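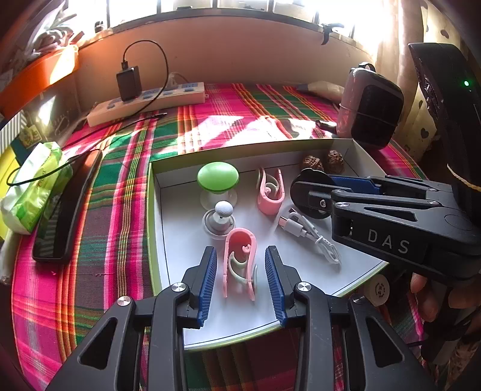

I went to the Nisteck open house in September with a notebook, a granola bar and a budget I had already half spent in my head. Our outfit (five of us, one shared van, too many opinions) has been talking for a year about getting into robot training data, and I was the one sent off to find out what it costs to start. So this is my report, mostly for the other four, but a couple of people in the newsletter crowd asked for it too.

Nisteck is on the second floor over a tile showroom, and I walked past the door twice. Kenza Zerouali runs the collection side and she met me at the stairs with coffee, which got her on my good side right away. There were maybe a dozen of us visitors, mostly small shops like ours, plus one very serious man from Gill who wrote down every single price and then asked for them again by email.

The first half was all hardware. I had gone in thinking we'd need a robot arm. Kenza talked me out of it in ten minutes! Her point was that if what you want is people's hands doing everyday tasks, you buy hand-held grippers with cameras on them and leave the arm for later. Two grippers per person, left and right, because so many household jobs want both hands - one holds the box, the other does the picking. I had penciled in one per person, so there went my first page of math.

Then the parts I hadn't thought of at all. Finger pads wear down, and she budgets for them the way I budget for printer ink. Their supplier, Stimeck, sells spare pads at 46 dollars a set, and she told me to order them along with the grippers, so you aren't stuck waiting on a package with a recording day booked. Also chargers. Also more storage than you think, and then a second copy of that storage somewhere else. One of the other visitors asked if you could skip the second copy and Kenza just looked at him until he laughed.

What I really wanted to hear about was the home sessions, and Lahcen Fahmy took that part after lunch. He plans the field work, meaning he's the one who figures out what goes in the bag and how long anybody can stand to do the same task. His starter list of objects made me so happy. Almost none of it costs anything! Little plastic clips and hooks, walnuts, a toy or two, a charging cable, a box lid to put things into. He likes odd shapes and he likes things that roll.
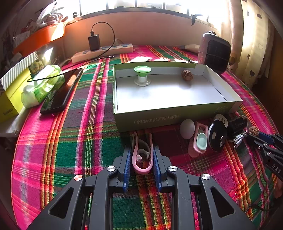 His rule for props is to spend almost nothing and change them often. He had one line in his sheet for "small objects" and it was 287 dollars for the whole year, which is less than we spend on parking. Where the money goes is people's time. A session has setup, a practice run, the recording itself, and then somebody checking every file afterward, and he said the checking is what new groups leave out of the plan. I had left it out of the plan. I wrote CHECKING in capital letters and underlined it.

He was also very firm about power. Bring your own strip, bring your own chargers, and find out where the outlets are before you pick the spot to work in. And he'd rather work on an ordinary bed or a kitchen counter than rent a studio, so that's a whole line I got to cross out of our spreadsheet. (Goodbye, studio. You were going to have such nice lamps.)

We got a look at Zultis too, the software they use to log sessions. I liked it. It costs 902 dollars a year for a team our size and I think we could live without it for the first few months, with a plain spreadsheet and somebody careful, so probably not me. Kenza disagreed and said moving old logs over later is miserable. I've put it down as a maybe.

So, my ask for the team. Two pairs of grippers, not one. Four sets of spare pads. Two drives. And I'd like 500 dollars set aside for the stuff we haven't thought of yet, since I came home with a page of that after a single afternoon. I still don't have a firm number for the grippers themselves - Stimeck quotes by order size and I have to call them back - and shipping is a question mark too.

Parking at Nisteck is free behind the building if you tell the tile people you're going upstairs. They run another open house in the spring and I've asked Kenza to hold two spots for us, so somebody please come with me this time.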